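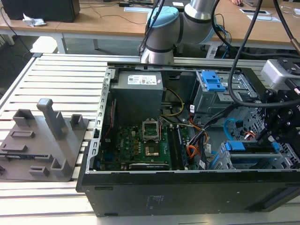

Desktop tower on its side, side panel removed. The CPU socket is empty and the bracket is up.

Moving old desktop from spare room to unheated workshop, what should I worry about?

Posted by lomgate_shed
May 6, 2021
Tags: old hardware, damp, workshop, storage

I have an older tower that I want to use in my workshop for looking up plans, printing cut lists and playing music. The workshop is a detached block building at the bottom of the yard. It has power and a decent roof but no heat, and it gets damp between fall and spring. In March I had beads of water on the vise and the table saw top most mornings.

The computer will be out there all year. I would use it on weekends and a couple of evenings. It is not worth a lot to me, but I would like to get a few years out of it and I don't want to replace a power supply every winter.

What I have already:
A steel cabinet, Skunside brand, with two doors and a shelf. The tower fits on the bottom with room behind it.
A small compressor dehumidifier from the house. It ices up when the room is cold, so I stopped running it out there.
A tub of the calcium chloride crystals.

I was going to put the tower in the cabinet with the crystals and close the doors when I'm not there. A neighbor said to leave it switched on all the time and forget the rest. My budget is 275 dollars for everything, and I would like to spend less. There is also sawdust, mostly from the band saw and sander.

3 replies

drybench
Your neighbor is partly right. Condensation forms when a surface is colder than the dew point of the air around it. In a workshop that usually happens on a mild, wet morning after a cold night, when the air warms up quickly and anything heavy and metal stays cold. Keep the computer a few degrees warmer than the room and water has no reason to settle on it.

You don't need the whole computer running to do that. I would put a low-wattage tubular heater or a gun safe heater rod in the bottom of the cabinet and leave it on from fall to spring. They draw very little. Mount it low, keep it off the cabinet walls, and leave a gap at the top and bottom of the cabinet so that air can move through. Do not run the computer with the doors closed. Open them, switch on, and close them again once it has cooled off.

Please don't put the calcium chloride in with it. Those crystals turn into a salty liquid as they work, and if the tub tips or creeps over the rim it will eat the case and anything else it touches. Silica gel is fine in a closed box, but in a vented cabinet it will be used up in days.

For the dust, a piece of cheap furnace filter taped over the intake side works. Change it when it looks gray. Take the side panel off a couple of times a year and blow it out with the power cord unplugged. Hold the fan blades still while you do it.

If you still want a dehumidifier, get the desiccant type. The compressor ones are not much good below the temperature you are describing. You should be able to do the heater, a cheap hygrometer and the filter material and have plenty left from your 275.

skotcombe_rick_n_roll
just put it in a trash bag when your not using it. mine has been in the garage 6 years like that no problems. garage is attached to the house though so maybe warmer

oldbeltgrinder
I agree with the first reply about the heater. The bag is a bad idea in a detached building. It traps whatever moisture is already in there, and if you bag it while it's warm it will sweat on the inside as it cools.

A few things to add. Buy a hygrometer that records the high and low, and leave it in the cabinet for a week before you move anything. I used a Strömberg one, nothing special, and found that my cabinet was a lot drier than the open bench even without heat. I had been ready to spend around 500 dollars insulating the place and ended up not needing to.

Raise the tower off the cabinet floor on two strips of wood. If the slab gets wet, the bottom of the cabinet will be the first place you see it.

Check that your outlet is on a GFCI. In a damp outbuilding it should be, and if it isn't, fix that before you buy anything else.

Back up anything you care about. Plans and cut lists fit on a thumb drive, and you can keep that in the house.

lomgate_shed
Thanks. The outlet is on a GFCI, I tested it last night. The crystals are going back under the sink. I have ordered a heater rod and will leave a hygrometer in the cabinet first. Does it matter if the heater sits right under the shelf, or does it need to be all the way at the bottom?

drybench
All the way at the bottom, and keep the tower and any cables clear of it.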